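Stitwood Town & Valley Map, Second Edition
Drusodora Maps
$20, folded
Page updated 28 Aug 2022

I moved to Stitwood thinking I'd know the whole town by the end of my first summer. There are 3,213 of us here, so how hard could it be? Well, I was still finding new alleys two years later, and that's how this map got started - me, a clipboard and a lot of walking (plus a dog who wanted to go the other way).

The second edition is out now and I'm so happy with it. One side is the town itself, every street from the rail crossing to the fairgrounds, with the footpaths drawn in green. The other side is the valley: back roads, swimming spots, farm stands, the two covered bridges and the long way around to Öberg Lake, which I still think is the prettiest drive in the county. I marked 108 places in all. If you have the first edition, the big changes are the new parking lot behind the library, the east end of the Mill Loop, and the boat ramp, which I had on the wrong side of the creek. Sorry about that one!

Size and paper

Open, it's 24 by 36 inches. Folded, it fits a back pocket or a glove box. The paper is a tear-resistant synthetic, so you can spill a drink on it, wipe it off and keep going. Regular pencil works fine on it, ballpoint is so-so, and felt tip smears. The type is bigger this time because people asked, and I needed it too.

Staying a few days?

The map has a little house symbol for each neighborhood with vacation rentals. I like the blocks north of the square best. You can walk to breakfast, the bakery opens early, and if you get a place with a full kitchen you'll want to hit the Prutireck Farm stand on the valley side of the map (square D4) for tomatoes and peaches. Bring cash, and bring a bag.
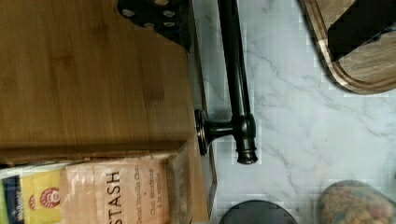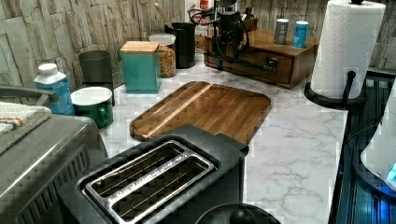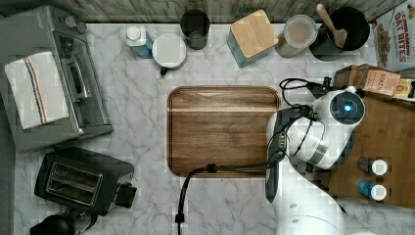 White and gray countertop, three views.

If you'd rather be out of town, the cabins up the Öberg road are quieter and darker at night. Cell service drops out past the second bridge, so have the paper map with you up there. Gas up before you go, too - the last pump is in town, at A2.

Ordering

Maps ship folded in a flat cardboard mailer. I pack orders myself and usually get to the post office twice a week. Want one for your wall? Leave a note at checkout and I'll send it rolled in a tube for a few dollars extra. Unfolded copies have no creases at all, and they look great in a plain frame.

I printed 2,000 copies of this edition and I won't be reprinting before March. Shops and rental owners, please write to me for the wholesale price. It comes with a small counter rack if you take a full carton.

Found a mistake? Tell me! Use the contact form and give me the grid square if you can. I'll go walk it and fix it for the next one.

In stock. Ships folded unless you ask for rolled.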